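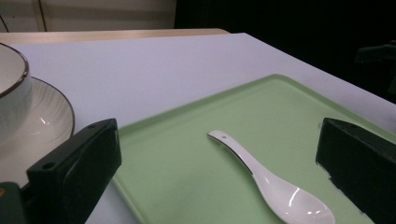 4. Turnout and late deciders in the Wattimena runoff

Figure 1. White spoon on a pale green tray, with a bowl and saucer to the left.

Turnout first. The two-round rule in Wattimena sends the top two to a runoff if neither gets past half of the valid vote. Same rule in Mallon, but there the second round comes one week later, not two. We treat the gap as the main difference between the towns. There are others (ballot design, opening hours) and we come back to them in Section 6.

Survey: 1000 adults, both towns pooled, phone only. Of these 800 gave a usable answer on the second round. The rest refused, or had moved, or hung up partway. No weighting for age in this draft. Weights by district only, taken from the electoral roll as it stood on 16/07/2020.

Late deciders, meaning anyone who picked a candidate in the last three days, made up 37 percent of usable answers. Higher than we expected. In Mallon they leaned toward the front-runner. In Wattimena no clear lean, and the district of Rinero pulls the other way altogether. Rinero is small and its first-round winner was knocked out, so a lot of voters there had to start over. Taking Rinero out makes the two towns look more alike but does not close the gap.

4.1 Transfers from eliminated lists

Transfers are harder. Voters over-report backing the winner, this is well known, and our follow-up in November was probably too late to catch it cleanly. Recall of the first round was worse then recall of the second. Where the two answers clashed we kept the second-round one and dropped the first.

The Nitine list is the odd case. Its leaders gave no endorsement. In some precincts up to 60 percent of its voters say they stayed home for the runoff, but the precinct samples are thin and the figure should be read with care. Official returns do show turnout down in the same places, wich fits. Whether the missing endorsement caused it we can't say from this data. Blank ballots not counted here, see the appendix.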